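Sinero Two-Arm Station: Set-up Guide for Packing Rooms
Section 4. Sharing the Station with Staff

4.1 What changes for staff
Once the station is in service, employees no longer lift and open bags at the table. They prepare each bag, start the cycle and inspect the result. Supervisors shall revise the shift plan before first use. At the Tultcombe site, this work was led by Hajnalka Bárány, and 19 employees were moved to inspection duties without loss of grade.

4.2 Before each shift
1. Clear the tabletop of tools, cups and paper.
2. Place the chair in front of the table, on the same side as the arms.
3. Confirm that neither wrist cable is twisted or caught on a table leg.

CAUTION: Do not reach between the hands while the station is powered. Bags may weigh up to 2 kg.

4.3 Starting a bag cycle
1. Set the bag on the chair with its opening facing up.
2. Step back behind the floor line and press Start.
3. Check the position of both hands against the view below. The left hand lies flat near the front edge of the table, beside the bag opening. The fingers of the right hand are curled over the rim. A small green light shows on each hand.

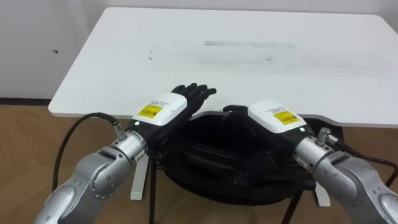 4. If either light is out, press Stop and report fault code 107 to the shift supervisor.
5. When the cycle ends, wait for the tone before removing the bag.

NOTE: Wipe the tabletop after every 600 cycles. Record the work in the station log, with the operator's initials.

4.4 Questions from staff
Concerns about duties or training are to be sent in writing to Polyxeni Balaskas, Workplace Transition Office. A reply will be given before the next shift plan is posted.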